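Notebook, June, revenue model bench

Reran the Sulldale sales tax forecast after lunch. Receipts for Lumley came out 3 times last year's, which would be lovely for Lumley. Found 2 filings from Palix entered twice, plus one in cents. Fixed all of them and the boom went away.

Property registration fees still look flat. Ogbonna file has 1000 rows, of which 600 have a usable district code – the rest say "see above," and there is nothing above.

Left the growth rate blank in the draft. It has been wrong in both directions today and deserves a rest.

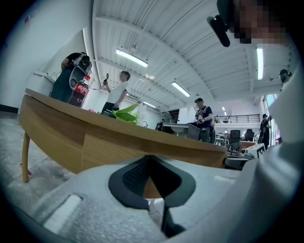 Next run

Match district codes by parcel number, then redo the fees.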